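Why does the kitchen make so many noises?

Hello, Asanka Uddin here again, with another of my nosy explainers. Last time we did why toast lands butter side down. Today I want to talk about sound, and I'm going to do it from my favourite place for listening, which is the kitchen.

I got interested in this when I was seven and staying with my gran in Driston. I lay awake one night listening to something go tick... tick... tick downstairs, and I was quite sure it was a burglar with a very small hammer. It was the oven cooling down. I'll tell you how that works in a minute. 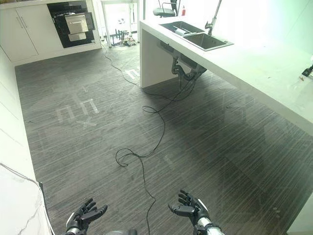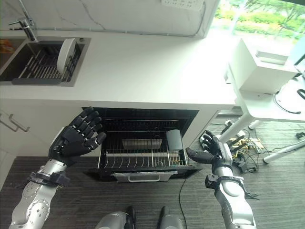
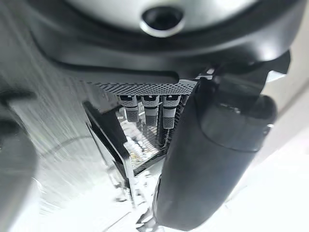
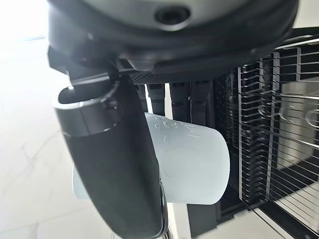 Second picture: a kitchen with a sink, a white worktop and an open dishwasher.

So what is a sound?

A sound is a wobble. Something moves backwards and forwards very fast, and it pushes the air next to it. That air pushes the air next to that, and so on, until the push gets all the way to your ear. Scientists call the wobble a vibration. I like wobble.

Put two fingers gently on the front of your throat and hum. Can you feel the buzz? That's the wobble, right there, before it has even got out of your mouth! Now stop humming. The buzz stops too. No wobble, no sound.

Fast wobbles make high sounds, like a whistle. Slow wobbles make low sounds, like a lorry waiting outside your window. And a big strong wobble sounds louder than a little weak one, whether it's a high sound or a low one.

The humming fridge

Most fridges have a pump inside, with a motor to work it. The pump pushes a special liquid and gas round and round through thin pipes, and that carries the heat out of the fridge and into the room. (Feel behind a fridge if a grown-up says you can get near it. It's often warm!) The motor makes the whole fridge wobble a tiny bit, and you hear that as a hum.

Have you noticed that the hum stops now and then? The fridge is cold enough, so the pump has a rest. When it starts again you might hear a clunk or a shudder. I used to have a fridge that shuddered so hard the jam jars on top jingled. I moved the jars. Then the cereal boxes started.

The ticking oven

Back to my burglar. When metal gets hot it grows, but only by a tiny amount, far too small to see. When it cools it shrinks again. An oven is made from lots of metal pieces fixed together, and they don't all shrink at the same speed. One piece tugs against another and sticks, and then suddenly it slips. Tick! A bit later, another one slips. Tick!

Radiators do it as well, and so do car engines after a long drive. If you're ever in bed and hear ticking from a radiator, it's just the metal settling down for the night.

The swishing dishwasher

I think the dishwasher is the best one for listening to, as it does several different sounds one after another. You might hear a hiss as the water comes in. After that there's a swish, swish, swish, and that's usually water shooting out of little holes in an arm that spins round, so the spray hits the plates and the sides in turn. Then comes a gurgle when the dirty water is pumped away.

Gurgles are made by bubbles. When water and air try to go down a pipe together they get in each other's way, and the air breaks up into bubbles that wobble and pop. Bathwater does the same thing at the very end, only louder and ruder.

The singing kettle

This is a good one. Listen from a safe distance next time somebody makes tea. The kettle is noisiest before it boils, and then it goes a bit quieter just as the big bubbles arrive. I didn't believe this until I'd listened properly!

At the start, only the water right at the bottom is hot enough to make bubbles of steam. They float up into cooler water and squash flat with a tiny snap. Lots and lots of snaps together make that rushing roar. Once all the water is hot, the bubbles can reach the top without being squashed, and the roar turns into a softer bubbling.

Why kitchens sound echoey

Try saying your name in the kitchen and then again in a bedroom. Kitchens usually have plenty of hard, smooth surfaces, and sound bounces off those the way a ball bounces off a playground. Beds, curtains and carpets are soft and full of little gaps, and the wobble gets lost in them. It's the same reason a swimming pool is so noisy and a library with a thick carpet isn't.

Something to try

You'll need a metal spoon and a long piece of string. Tie the middle of the string round the handle of the spoon, so you have two long ends. Wrap one end round each pointing finger, and hold those fingers against the little flaps at the front of your ears (don't push them right in). Lean forward so that the spoon hangs free, and ask somebody to tap it with another spoon.

It sounds like a church bell! Your helper will only hear a clink. The wobble is travelling up the string to you, and it gets along a tight string much better than it spreads out through the air.

Try a fork next. Then try a bigger spoon, and see if the note is higher or lower. I did this with my class in August at the Flitier summer club and we ended up testing 30 different things, including a whisk, a bunch of keys and a cake rack. The cake rack won. It sounded like a spaceship landing.

Next time: why onions make you cry. Bring a hanky.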